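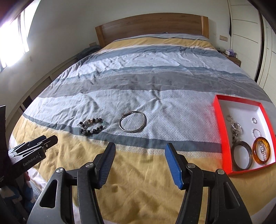

**Ticket 1952: shop export drops half the listings**
Opened by: Jovita Becerra, Zellville
Status: solved!

**15 April 2021, first entry**
The Varela export sends 140 listings to the Clindden marketplace and only 70 turn up. Bracelets are all there, necklaces are all missing. No error message, just a cheerful green tick.

**Tried so far**
- Logged out and back in. No change.
- Exported 10 necklaces by themselves. None arrived.
- Exported 5 bracelets. All fine, and quick too!
- Swapped browsers. Same result.

**Second entry**
Getting somewhere! I opened the export file in a plain text editor (should have done that first) and every necklace has its length written with an inch mark, like 18". Clindden reads that as the end of the description and skips the whole row.

**Fix**
Replaced the inch marks with the word "inches" and ran it again. All 140 went through, photos included, and I may have cheered out loud.

**Reply from Skania support**
Lovely detective work, Jovita. We host the export tool and can repeat the fault here. A patch is planned for August. Until then, please keep to "inches" or "cm".

**Last note**
Switched to cm, which my overseas buyers prefer anyway. Happy for this to be closed.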